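Plelholm 住户合作社 二月例会会议记录

时间：晚上七点开始
地点：一楼公共活动室
主持：Anneliese Hamann
记录：Laine Eglītis
出席：Lwazi Shabalala、Michalis Giannakopoulos、Rungnapa Rojanasak，以及其他住户，签到表上共 18 人。

一、上次记录的确认

主持人请大家看上次的会议记录。Michalis 指出，上次记录里把“自行车棚”写成了“自行车房”，这两个地方在我们院子里是不同的。记录人同意改正。除了这一处以外，没有别的意见，记录通过。

二、洗衣房的使用时间

Rungnapa 报告，从上个月以来收到几位住户的意见，内容是晚上十点以后洗衣机还在运转，住在洗衣房上面的家庭不能好好休息。她建议把最后一次开机的时间定在晚上九点。

Lwazi 表示理解，但是他自己上晚班，回家的时候常常已经过了八点半，如果前面有人在用，他就没有机会洗。他希望九点半可以接受。讨论比较长，有人提出周末和平日分开规定，也有人觉得分开以后不容易记住。

表决结果：平日和周末一样，最后开机时间为晚上九点半，试行两个月。Rungnapa 负责写通知，贴在洗衣房门的里面和外面。
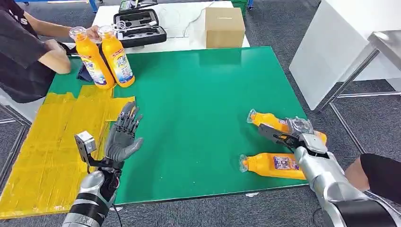
Michalis 另外请求大家洗完以后及时把衣服取走。关于别人可不可以把洗好的衣服拿出来放在旁边，意见不一致，这次不做决定。

三、楼梯间照明的修理

三楼到四楼之间的灯从一月开始时好时坏。Anneliese 已经向两家公司要了报价。Gisular 的报价是 3644，包括更换全部线路和灯具；Arkex 的报价还没有收到，对方在电话里说需要先来看现场。

Lwazi 问，是不是一定要更换全部线路，只换坏的一段可不可以。Anneliese 回答，她问过同样的问题，Gisular 的意见是旧线路的年数太长，只修一段他们不给保修。

决定：等 Arkex 的报价到了以后再比较，在下次会议上表决。在这之前，Michalis 先在三楼的转弯处放一盏用电池的小灯。请四楼的住户晚上下楼时注意脚下。

四、院子里的菜地

去年申请菜地的家庭比地块多，有两家没有分到。Rungnapa 提议今年把靠墙的一块草地也翻出来。Laine 提醒，那一块下午几乎没有太阳，种番茄恐怕不合适，种生菜和香草应该可以。

有住户问到 Sánchez 园艺店的土。去年我们在那里订了一次，送货晚了一个星期，但是土的质量大家是满意的。今年还是从那里订，不过要早一点打电话。Rungnapa 去联系，她会同时问清楚送货的车能不能开进后门。

水管的问题：院子的水龙头冬天关闭，三月底以前不打开。请不要自己去开总阀。去年有人开了，结果地下室有一个角落进水，到现在墙上还有印子。

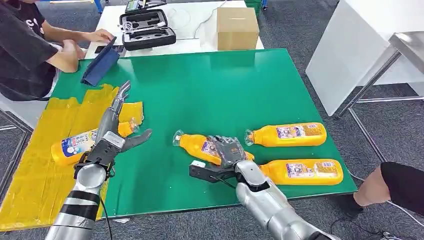

菜地的申请表放在信箱旁边的架子上，填好以后投进 74 号信箱。去年没有分到的两家优先。

五、公共活动室的钥匙

目前有 2 把钥匙，一把在 Anneliese 那里，一把在 Lwazi 那里。Lwazi 下个月要外出比较长的时间，他的那把交给 Laine 保管。想借活动室的住户，请至少提前三天在本子上登记，写清楚开始和结束的时间。上次有一个生日会和缝纫小组写在了同一个下午，双方都觉得不愉快。

有人建议改成在网上登记。Michalis 愿意先做一个简单的表格给大家试用，纸的本子暂时保留，以本子上写的为准。

六、其他

- 地下室通道里有一辆儿童推车和几块木板，没有写名字。请物主在月底以前搬走。
- Rungnapa 问春天的大扫除要不要和隔壁楼一起做。Anneliese 去问隔壁楼的意见。
- Lwazi 提醒，纸类垃圾桶的盖子请关好，下雨以后里面的纸很重，收垃圾的人有一次没有收。

会议在晚上八点五十分结束。下次会议的时间另外通知，地点不变。对本记录有意见的住户，请在下次会议之前告诉记录人。

记录：Laine Eglītis
核对：Anneliese Hamann

分类：会议记录 / 住户事务
最后更新：二月
联系我们 | © Plelholm 住户合作社 | 返回顶部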